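Mesik on the long road to "Fakir"

Posted Monday, May 23, 2022
By Arif Akanda

I've been listening to Mesik since they were a loud and rather shaky band opening for louder bands at the Edurside, so it was a real pleasure to spend most of an afternoon on the phone with singer and guitarist Sevim Şimşekoğlu and drummer Janaka Munshi. They were in the same kitchen, sharing one speakerphone and, from the sound of it, one large bag of chips. The new album is called "Fakir," it runs 52 minutes, and it's by a good distance the heaviest thing they have made (and also, oddly, the prettiest).

I started by asking why it took so long, which was probably rude of me. Şimşekoğlu only laughed. "We had a whole record done before this one," she said. "Mixed and everything. Then we drove home with it playing in the van and all of us got very quiet, and that wasn't the good kind of quiet. It sounded like a band that had read its own reviews."

They kept two songs from that version, "Salt Tax" and the closer, and threw the rest out. Munshi says he still misses one of them, a fast one with a drum part he had worked on for weeks. "She tells me it'll come back as a B-side," he said. From farther off in the kitchen I could hear her say that she had promised no such thing.

What changed, they both told me, was bringing in Afroza Mollah on second guitar. Mollah grew up playing violin and came to metal pretty late, through a cousin's tapes, and you can hear it in the way her lines hold on to a note well past the point where most players would have let go and gone for the next riff. "I used to fill every hole in a song," Şimşekoğlu said. "Afroza leaves them open. The first week I thought she'd lost her place! Now I go back to our old stuff and I want to tell myself to sit down for a minute." 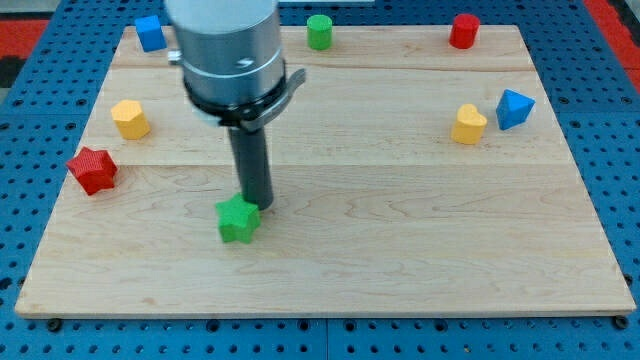

The drums on "Fakir" deserve a few words of their own, so I asked Munshi to talk me through them, and he was off and running before I'd finished the question. He had used the same birch kit on everything up to now and wanted something with a rounder low end, which led him to a secondhand maple set that he bought without hearing it. The shells have no stain on them, and the wood looks a good deal like the board in the photo, pale with wavy darker streaks and small knots here and there. "I like that you can see the tree in it," he said. "Sevim wanted me to paint them black. We had a real argument over that, longer than any argument we've had about the music."

He won. The toms on "Low Field" are where I noticed the new kit most, big and warm under all that guitar, and I'd suggest playing that one through actual speakers if your neighbors are patient people.

Habibur Munasinghe produced, as he did on the first EP, and his one rule was that the basic tracks had to be played live, with all of them in the room. Nothing went past 5 takes. "By take four we were usually angry," Munshi said, "and he'd be behind the glass looking so happy." Şimşekoğlu's voice cracks in the second verse of the title track, and she asked more than once to do it again. Munasinghe kept saying tomorrow until there were no more days booked. She's come around to it since, she told me, more or less – her mother says it's the best part.

The album comes out through Burkard, on CD and download, with a first vinyl pressing of 500 copies. The LP has to spread over 4 sides to fit the long songs, and Şimşekoğlu was a little worried about people having to get up so often. I told her my knees could use it.

There will be shows, starting back at the Edurside, where they plan to play the record from start to finish before touching anything older. I asked if the lost drum part might sneak in somewhere. "Ask her," said Munshi, and then there was a good long rustle of the chip bag, and we went on to talk about vans.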